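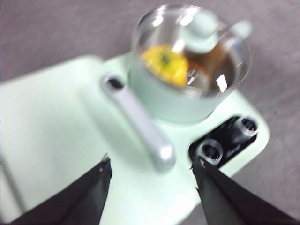
1 min read

The Brodotine Kitchen Challenge is a student robotics project run by the Bisgaard club. Teams program a two-finger gripper to handle a small saucepan with a glass lid on a mint-green stove. It was started by Inger Oddsson and first held on Saturday, July 13, 2019, with 9 teams.

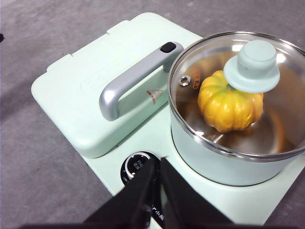 Hsiu-ying Mak has written that the lid should be a separate event, as first-year teams spend most of their time on it. The rules have kept the two together.

Each team records its own practice grasps. The 2019 set holds 1,982 attempts, 232 of them by the team Pomitz.

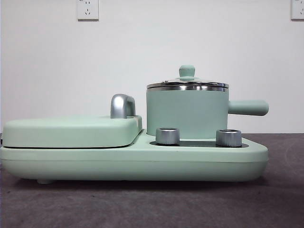

Scoring is by task – gripping the handle, lifting the pot and setting it back. A dropped lid ends the run.
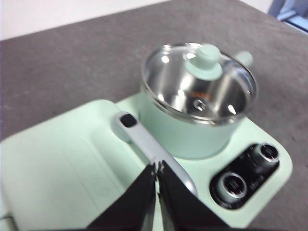

Runs are judged by two members from other teams. Results are posted in August, along with each team's code.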